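The Kitchen Table Returns to Istton

The district of Istton has 3,000 households, and for many years its planning office paid little attention to where they ate. That changed when the Bernstead Housing Trust surveyed 1,330 homes as part of its review of older apartments. Residents were asked which room they would enlarge if they could. The kitchen was named in 991 replies, well ahead of the living room.

The Trust had expected requests for storage. Many residents wrote instead about having a place to sit down. Under the old Lernon plan, kitchens were drawn as work rooms, and meals were to be carried elsewhere. 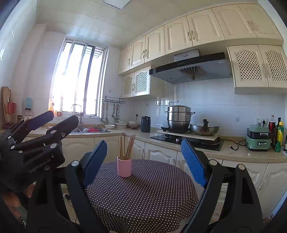
Tenants seldom followed the plan. Tables were moved in during the first years of occupation, and successive households kept them there. Homework, bills and the sorting of vegetables all came to be done beside the stove.

The Dissanayake Fund, which supports research on domestic life, has now agreed to pay for 2 trial renovations. Both will keep the existing plumbing and widen the floor area near the window. Work is due to begin in December.
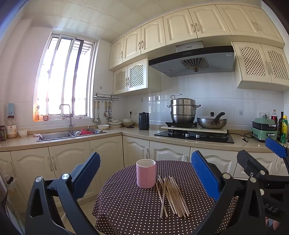
A round table with a polka-dot cloth, set before an L-shaped counter.

The Trust will publish its drawings once residents have reviewed them. Comments may be left at the Bernstead office until 5 p.m. on working days.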